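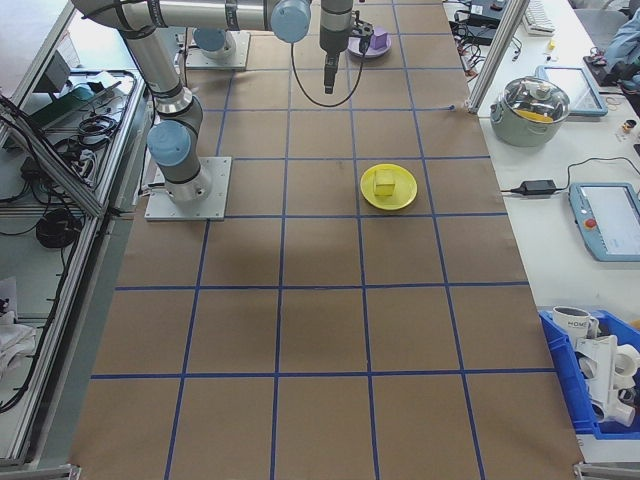
Photo: Erketer workshop

Last updated July 3, 2020

Kraft Paper and Blue Tape as a Bench Covering: Review

We have used Geltier brown kraft paper as a bench surface long enough to have an opinion on it. The bench is a long one, and the paper is marked into a grid of roughly square cells with blue tape run lengthwise and crosswise. The cells give every item on the bench a fixed address, so a plate or a block can go back to the same spot.

Flatness. The paper comes off the roll with some curl. Weighting it overnight before taping removes most of this. Faint creases remain and do not affect plates or small blocks placed on top. Anyone who needs a truly flat surface should buy a cutting mat.

Contrast. Brown is a good neutral background. A yellow plate is easy to pick out, and lavender is only slightly less so. Pale yellow on yellow is weaker - a small block on a plate of nearly the same color is harder to judge at the edges, but the paper is not to blame for that.

Tape. We tried two brands. Ban holds well on kraft but takes the top layer of paper with it when lifted. Randar peels cleaner and costs more. Lay all the lengthwise strips first, then the crosswise ones, and press down the crossings with a thumbnail. Measure each line from the same edge of the bench, or small errors add up by the far end.

Fixtures. Plates bolted down through the paper hold it in place well. Cut the bolt holes before tightening, or the paper will twist under the bolt heads.

Wear. Kraft paper has no resistance to liquids. We keep pots, bottles, and electronics on a white side table and recommend the same. Expect to replace the sheet after 12 weeks of daily use. Ours is due again in August.

Cost is low and setup takes 2 hours, most of it taping. Recommended for dry work with light objects. Not recommended for glue, paint, or anything dragged across the tape lines.

24 comments - 12 shares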